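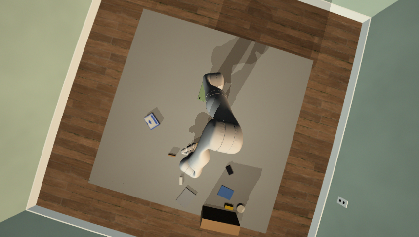
Notebook: deck waterproofing and surfacing bond, Killow viaduct
November
Entered by: materials lab, Killow depot

We use cookies to keep you signed in to the notebook pages. Accept / Manage settings

Carried over from the last entry: tensile bond on the northbound deck panels, second batch. The cores came in at 9.40 in two crates, all labelled this time. 34 cores in total. Two had lost their surfacing at the membrane before they reached the bench. Logged as "debonded on arrival" and left out of the averages, but kept in the rack in case the site wants to see them.

Conditioning. Cabinet set to 23 °C, cores left in overnight on the wire shelves, sawn faces up. The cabinet display and the loose thermometer agreed at the start and at the end. The door seal on the lower half is going hard and will want replacing before the frost work.

Nominal surfacing thickness on the drawings is 65 mm. The cores from the nearside lane match that well enough. Those from beside the expansion joint are thinner on one edge than the other, so the ring cut does not reach the membrane at the same depth all round. For these I cut to the deeper side and noted it against the core number. Anyone reading the results should treat the joint cores as a separate group.

Dollies glued with the Brimier two-part adhesive. Pot life is shorter than with the old tin. The first mix started to drag before the last dolly in the row was seated, and I scraped that one off and cleaned it. Mix half quantities from now on.

Failure modes, first pass:

Nearside lane: mostly within the surfacing, a clean break across the binder. Membrane still stuck down hard.
Offside lane: mixed. Part in the surfacing, part at the tack coat.
Joint cores: at the tack coat on nearly every one. Membrane surface shiny where it let go, with a little dust in places.
Adhesive failures at the dolly: six. To be repeated on spare cores if there are enough.

The dust is the thing to follow up. The site diary has the planer working upwind of the joint bay on the afternoon the tack coat went down, and a sweep recorded before but none after. Could be that. Could equally be sawing dust washed into the edge during coring. Wiped two of the faces with a damp cloth and kept the cloths in bags. The dust is pale and fine, and I would not put a name to it without a microscope.
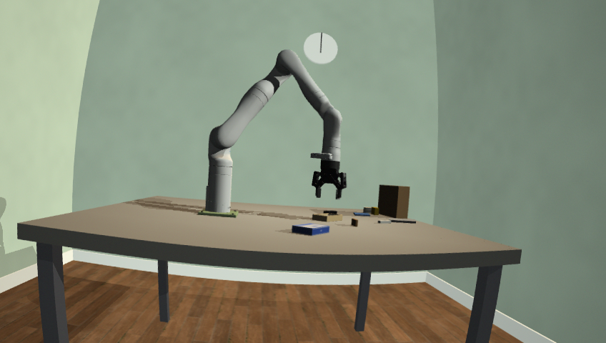

Arm on the table, green mounting plate at its foot.

Load cell. Checked against the Kocsis proving ring before the first pull and after the last. No drift worth writing down. The pull-off frame feet are still uneven on coarse surfacing, and a slight rock before load shows as a kink at the bottom of the trace. It does not affect the peak. Shims under the short foot cured it for the offside set.

Loading rate was set on the old dial, where the pointer has play in it. Took the rate from the trace instead and wrote it in the last column of the sheet. Three pulls were too quick. They are marked and the values look no different from their neighbours, but they stay marked.

Uvetti have asked for the numbers before the next lane closure is booked. They can have the nearside set now, as it is complete. The offside set needs the repeats. The joint set I would hold until someone has looked at the dust, otherwise it will be read as a membrane fault and the wrong layer will be lifted. The membrane has not let go from the concrete on any core so far.

To do

Repeat the dolly failures, half mixes of adhesive.
Ask site for spare cores from the joint bay, further from the edge if the closure allows.
Dry-saw one core to see whether the dust comes from our side.
New door seal for the cabinet.
Order blades. The present one is glazing and leaves a burr on the ring cut.
Copy the traces to the shared folder. The file names still use the old panel numbering, so add the key from the drawing.

16.20: dollies for the first of the repeats are on and weighted. Leave them alone until morning.

Last updated: November, 16.35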